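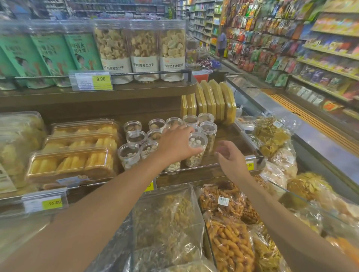 # Skorkenton nut weevil

The **Skorkenton nut weevil** is a small brown beetle of the family Curculionidae. It feeds on hazel and, less often, on oak. The common name comes from Skorkenton, the parish where the first series was collected. In the Planda valley it is known as the Indel borer.

## Description

Adults are 6 to 8 mm long, not counting the snout. The body is dark brown under a coat of flat yellowish scales, which wear off with age, so that late-season specimens look nearly black. The snout of the female is as long as the body and evenly curved. In the male it is shorter and the antennae are attached closer to the tip. The thighs of all legs carry a single blunt tooth.

The larva is legless, cream-white and C-shaped, with a light brown head. It cannot be told from the larvae of related nut weevils without a microscope.

## Life cycle

There is one generation per year, though part of each brood stays in the soil for 2 winters. Adults leave the ground in late spring and feed on leaf buds and young fruit. The female bores through the soft shell and places one egg in the kernel. The hole closes as the shell hardens and leaves a small dark scar.

Larvae feed for four to five weeks, then cut a round exit hole and drop to the ground. They dig in to a depth of 10 to 25 cm. Most are in their earth cells by November. Pupation takes place in the same cells.

## Range and habitat

The species occurs in hedges, old coppice and the edges of mixed woods, up to 1000 m. It is most common on light, well-drained soils and is absent from land that floods in winter. The Ó Dálaigh survey trapped 153 adults at the Indel sites and 106 in the Planda valley. Females outnumbered males in both samples.

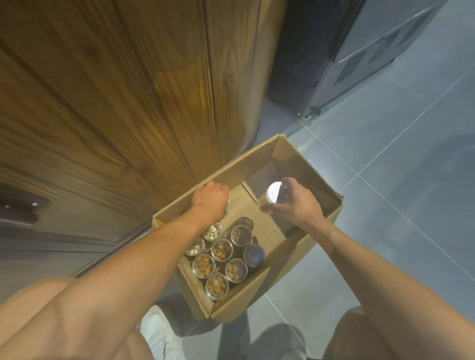
## Natural enemies

Ground beetles and shrews take larvae as they leave the nut. A small braconid wasp attacks the adults. Fungal disease kills many larvae in wet autumns. Jays and woodpeckers open infested nuts on the tree.

## Damage

Early feeding causes young nuts to drop. Later attack leaves the kernel partly eaten and filled with dark frass. Losses are heaviest in unmanaged stands where fallen nuts are left on the ground. Shallow tilling beneath the trees in fall exposes some of the larvae, but does not reach the deeper cells.

## See also

- Acorn weevils
- Hazel big bud mite
- Filbertworm

*Last revised March 18, 1999*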